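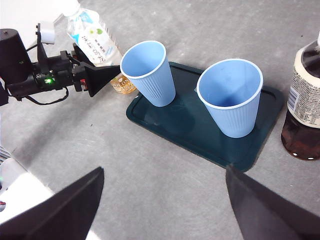
Light blue ribbed cups on a dark teal serving tray with raised rim

Hullow Rimmed Serving Tray
Item 1342
Supplied by Drorkeck Catering Equipment

Overview

The Hullow Rimmed Serving Tray is intended for use in meeting rooms, waiting areas, staff kitchens, schools and residential care settings. It is a flat rectangular tray with rounded corners and a raised rim on all four sides, designed for carrying drinks, light meals and small items of tableware over short distances. The tray is sold without cups or other accessories.

The Hullow range was introduced by Drorkeck in response to requests from institutional customers for a tray that could be stacked in quantity, washed by machine and replaced singly without a change in appearance between orders. The color and outline of each model are held constant for as long as the model remains in the catalog. Customers who purchased trays in earlier years may therefore add to their stock without mixing styles.

Construction

Each tray is molded in one piece. The base has no joints or inserts, and the inner corners are curved so that a cloth can reach all parts of the surface. The rim is raised on the inside and turned slightly outward at the top to provide a grip along any edge. Four low ridges on the underside keep stacked trays from sticking together after washing.

The upper surface has a glossy finish. Customers who require a textured surface, for example for service on stairs or aboard vehicles, should order the Kutstead tray, which has the same outline and fits the same storage racks.

Capacity and Handling

The tray is rated for a load of 11 pounds, evenly distributed. Loads should be placed toward the center, and tall items should not be carried near a corner. Staff should carry the tray with both hands whenever open drinks are served. The glossy finish does not grip cups or glasses, and a liner may be used where this is a concern. Paper and fabric liners cut to the inside dimensions of the tray are listed separately under Accessories.

Cleaning and Care

Trays may be washed by hand or in a commercial dishwasher. Use a mild detergent and a soft cloth or sponge. Abrasive pads, scouring powder and chlorine bleach will dull the finish and are not recommended. Trays should be racked on edge during the drying cycle and should not be stacked until fully dry.

Light marks left by hard water can be removed with a solution of equal parts white vinegar and warm water, followed by a clean rinse. Fine surface scratches will appear with regular use and do not affect the performance of the tray. Any tray that is cracked or chipped should be withdrawn from service.

The tray is not suitable for use in a conventional or microwave oven, and hot pans should not be set directly on it.

Storage

A stack should contain no more than 16 trays. Taller stacks place a strain on the lowest rims and are difficult to lift safely. The MacPherson wall rack is available to customers who prefer to store trays upright. It is supplied with fixings for solid walls; fixings for hollow walls must be obtained locally.

Ordering

Trays are sold individually and by the case. Case orders are delivered to the receiving door of the building unless inside delivery has been arranged in advance. Orders of more than 200 trays are produced to schedule, and the delivery date will be confirmed in writing when the order is accepted.

Public schools, hospitals and nonprofit organizations may apply for account terms. An application must be accompanied by a purchase order or a letter from an authorized officer of the organization. Sample trays can be requested by account holders and should be returned in clean condition if no order is placed.

Returns and Warranty

Unused trays in their original packing may be returned for credit with prior approval. Customers should inspect deliveries on arrival and report any transit damage before the trays are put into use. Drorkeck warrants the Hullow tray against defects in material and molding under normal institutional use. The warranty does not cover scratches, heat damage or discoloration caused by unsuitable cleaning products.

Contacts

Institutional sales and account applications: Hsin-yi Hsieh
Replacement parts, racks and warranty claims: Gijs Van Hecke

Please quote the item number in all correspondence.

Related Products

Kutstead Textured Serving Tray
MacPherson Wall Rack
Hullow Tray Liners, paper
Hullow Tray Liners, fabric

Page last revised 2018-03-04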